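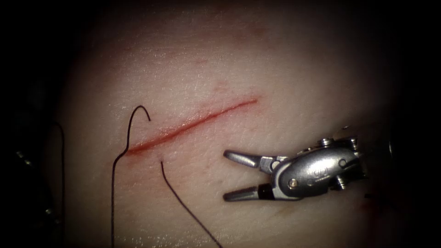 Skills Handout 4: The Simple Interrupted Suture
Module lead: Tainá Fagundes

Read this before the October practical. You will each have a synthetic skin pad and 90 minutes at the bench.

Placing the bite
Start at one end of the incision. Enter the surface at a right angle, 5 mm from the wound edge. Follow the curve of the needle under the wound and come out on the opposite side at the same distance. Both sides should be the same depth. An uneven bite leaves one edge higher than the other.

Before you tie
Pull the thread through until you have a short tail of about 40 mm. Leave the long strand slack and check that it crosses the incision squarely. If it slants, take it out and place it again.

Tying
Use a square knot with three throws. The first throw brings the edges together until they just touch. If the pad puckers, the knot is too tight. Lay the knot to one side of the wound and cut the ends to 5 mm.

Spacing
Place the next stitch 5 mm along and continue to the far end.

Pads go back in the tray marked Siqueira. Needles go in the sharps bin. Logbooks are due by 16:00.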